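작업 노트
2022년 9월 14일

테라조 바닥 연마 건. 레세오(Leseo) 1층 복도 쪽 시험 구간을 오전에 다시 갈았다. 7월에 한 번 손댄 자리인데 그때는 패드를 한 단계 건너뛰어서 빛이 비스듬히 들 때 원형 자국이 보였다. 이번에는 순서대로 갔다. 마지막 패드는 2000번.

목표 광택도는 70. 측정값은 벽 쪽이 60에서 더 안 올라간다. 가운데는 목표에 닿음. 벽 쪽은 기계가 끝까지 못 붙어서 손 연마기로 처리했고, 누르는 힘이 일정하지 않았던 것 같다. 다음에는 손 연마기 쪽 패드를 새것으로 갈고 시작할 것. 오늘 쓴 건 가장자리가 이미 닳아 있었다.

침투성 강화제는 브루반스(Bruvance) 것으로 2회 도포. 첫 번째 도포 뒤 흡수가 고르지 않았다. 골재 사이 시멘트 부분은 금방 먹는데 큰 골재 위에는 막처럼 남는다. 마른 걸레로 닦아내고 두 번째는 얇게 폈다. 남은 양은 통에 적어 둠.

색은 베이지 바탕에 잔 반점이 섞인 쪽으로 의견이 모이는 중이다. 회색 가구와 같이 놓았을 때 바닥이 누렇게 뜨는지가 걱정이었는데 내 눈에는 괜찮다.

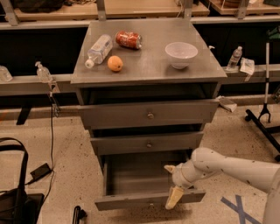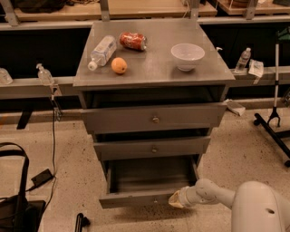 베이지 테라조와 회색 서랍장.

피터르 줄루(Pieter Zulu)는 색보다 줄눈이 먼저라는 의견이다. 반점이 잘면 줄눈대가 더 도드라져 보이니 황동 말고 아연으로 가고, 간격도 넓히자고 한다. 광택도 70은 복도에는 과하다고도 했다. 60이면 충분하고, 그 위로 올리면 물기 있을 때 미끄럼 저항부터 다시 재야 한다는 것. 미끄럼 시험은 아직 안 했으니 그 말이 맞다. 광택 목표는 시험 결과 나올 때까지 보류.

줄눈대는 라티코(Ratico)에 아연 견본을 요청했다. 두께는 2mm. 황동 견본은 야노스(Llanos) 현장에서 쓰고 남은 게 창고 안쪽 선반에 있다. 두 가지를 같은 배합 판에 나란히 심어 보고 결정하기로.

그 밖에
- 집진기 필터가 막혀서 중간에 한 번 털었다. 슬러리 통도 비워야 함.
- 모서리 쪽 기포 구멍 몇 군데는 같은 색 시멘트 풀로 메웠다. 굳은 뒤 색이 진해지면 백시멘트 비율을 올려서 다시.
- 세제는 중성만 쓸 것. 산성 세제가 아직 청소도구함에 남아 있다. 치우기.
- 미끄럼 시험 장비 예약. 건조 상태와 젖은 상태 둘 다.

분류: 바닥 / 테라조 / 연마 시험
최종 수정: 강화제 도포 기록 추가
문의는 작업실 게시판으로 | 맨 위로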